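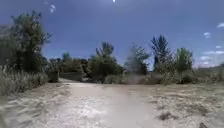
4. 機材調達計画

4.1 前提条件

本節では、未舗装路を対象とする自律走行ロボットの導入にあたり、機体、センサおよび予備部品の調達数量と支出時期をどのように決定したかを述べる。対象路線は土と砂利からなる通路であり、路面中央は締まっているが、路肩には小石と乾いた草地が分布する。舗装路用の小径車輪機は候補から除外し、四輪独立駆動の Dredora と、履帯式の Wivevach の二機種を比較した。

評価項目は、購入価格、年間保守費、部品の納期、および走行1 kmあたりの電力費とした。操作者の人件費は機種間で差がないものとみなし、比較から除いた。見積は2023年9月に取得した単価に基づき、為替変動は考慮していない。

4.2 費用の見積

Dredora の本体価格は2,979千円、Wivevach は車体のみで同額を上回り、さらに専用充電器を別途要する。保守費は Dredora が年267千円、Wivevach が年252千円であり、後者がわずかに低い。ただし Wivevach の履帯は受注生産で、納期が18週に及ぶ。調査期間中に履帯が破損した場合、代替機を保有しない限り計測を継続できない。予備履帯を初年度に一括購入する案も検討したが、保管中のゴムの劣化を見込むと、保守費の差による利点は失われる。

以上から、本計画では Dredora を主機とし、Wivevach は短期賃借で比較試験にのみ用いることとした。
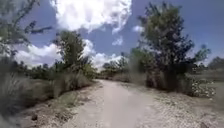 図3 対象路線の路面と路肩の状況

4.3 センサおよび計算機の選定

路肩と走路の境界は明瞭な段差を伴わない箇所が多く、色調と表面粗さの差に依存した判別が必要となる。このため、測距センサの高分解能化よりも、カメラの台数と校正治具に予算を優先して配分した。広角カメラでは画像周辺部の伸びとぼけが境界推定に影響するため、校正作業費を独立した費目として計上している。遮蔽の少ない区間では日射による筐体温度の上昇も想定され、計算機には放熱板付きの密閉筐体を指定した。

車載計算機は Brurnalent の産業用モデルとし、認識処理と記録処理を同一機で行う。記録媒体は消耗品に区分し、年度ごとに更新する。

4.4 支出時期と残余リスク

支出は二期に分ける。第一期に主機、カメラおよび校正治具を購入し、第二期に予備車輪、電池および記録媒体を補充する。第二期の発注量は第一期の摩耗記録に基づいて確定するため、現時点では上限額のみを定めた。砂利による車輪摩耗の進行は舗装路の実績値から外挿できず、見積中で最も不確実性が大きい。電池については、低温期の容量低下に関するデータが不足しており、Annamalai と Warrier による別報の結果を待って数量を見直す。

検収は、直進、緩やかな曲線、路肩への逸脱復帰の各試験で行う。合格基準は付録Bに示す。

関連文献
Dunstan, Innes「未舗装路走行における車輪摩耗の記録手法」
Annamalai, Warrier「屋外移動ロボット用電池の季節変動」
Mathew「小規模研究室における機材の賃借と購入の比較」
Pinto 計測班「広角カメラ校正治具の設計」

論文内を検索 キーワードを入力 詳細検索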